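The Arm Is the Cheap Part

How a small packing company learned to plan the money for its first robot

When people ask me what a robot costs, I always answer with another question: which part of it? The arm has a price, and it is easy to find. The rest of the budget is spread over many small lines, and some of them come only after the machine is already standing on your floor.

I spent part of the spring with Trorard, a company that packs spare parts and household goods in Fameck, in the east of France. It has one hall, 20 employees and two shifts. In April the management wanted to order one arm for picking mixed items from a counter and putting them into boxes. They had a quotation in the drawer and they were ready to sign it. Then the production manager asked what would happen if the gripper did not fit the products, and the signature had to wait.

I think it was a good question, and it came at the right moment. A gripper with two parallel fingers is the usual choice for a first project. It is simple, it is easy to repair, and most suppliers can show it to you the same day. But the fingers themselves are often made for one family of products. Trorard went through its stock list and found 1,558 different articles, from rubber seals to glass jars. For a good part of them, the standard fingers in the quotation opened too little or pressed too hard.

So the first change in the budget was to divide it. The arm stayed on one line. The gripper got its own line, and under it came spare fingers, soft pads and a quick changer. The supplier was not very happy about this, as he preferred to sell a package with one price. I would advise every buyer to insist. When you see only one price, you can't know what you will pay in three years for a worn pad.

The second change was more surprising to me. Before any metal was ordered, Trorard paid for a simulation study. A small engineering office called Plomdale built a virtual room and let a gripper work in it, with different counter heights and different finger lengths. The study took 13 working days and cost some 5 percent of the full project. The owner told me he had found this expensive for “a film on a computer”. He changed his opinion later, when he saw how many things could be decided from it.

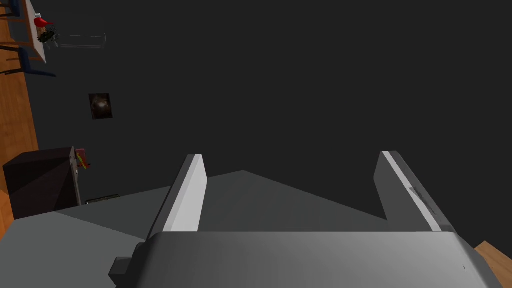
The most useful result had to do with the height of the counter. In the original plan, the arm stood on a pedestal that was too low, and in the simulation it could reach the back row only with a very uncomfortable angle of the wrist. A higher pedestal is a cheap thing to order in advance. After the bolts are in the concrete it is a different story, and you lose also the days when the line is standing still.

Of course, a simulation has its limits. It treats friction in a simplified way, and a plastic bag does not behave on the screen as it behaves in the hand. Plomdale wrote this clearly in its report and recommended a physical test with the most difficult articles. Trorard sent a box of them to the supplier and made the order depend on the test. This condition took one sentence in the contract, and the lawyer needed one afternoon to agree on it.

There are other lines that I see forgotten again and again. The safety assessment is one. Training is another, and it should be planned for both shifts – also for the people who will only clean around the machine. Then there is software. The planning tool chosen here, Erdős, is paid by the year, so it belongs to the running costs. In the first version of the budget it was placed together with the arm, as if one could buy it once and forget it.

And please keep a reserve. Trorard had none in April. Now it has one, and a part is already promised to a better lamp over the counter, which the camera supplier asked for quite late.

The arm is ordered, with the higher pedestal and two sets of fingers. Delivery is expected before the autumn season, and until then the boxes in Fameck are packed by hand.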